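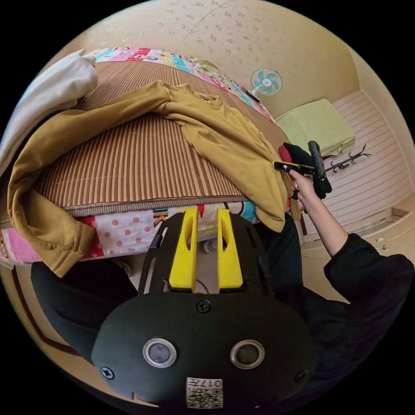
Natte tissée Lallar : adoptée pour mon lit !

Je l'ai prise marron, à rayures, pour la poser par-dessus le couvre-lit en patchwork, et je ne la quitte plus. Le tissage reste bien plat, même quand on y plie tout le linge (mon sweat moutarde compris). Payée 33 euros, livrée vite, et elle se roule en deux secondes – parfait pour aérer la chambre.

Petit bémol : elle glisse un peu sur le patchwork si on s'assoit au bord. J'en reprends une en septembre pour la chambre d'amis, grise cette fois !

Spyros Katsaros, 5 juillet 2026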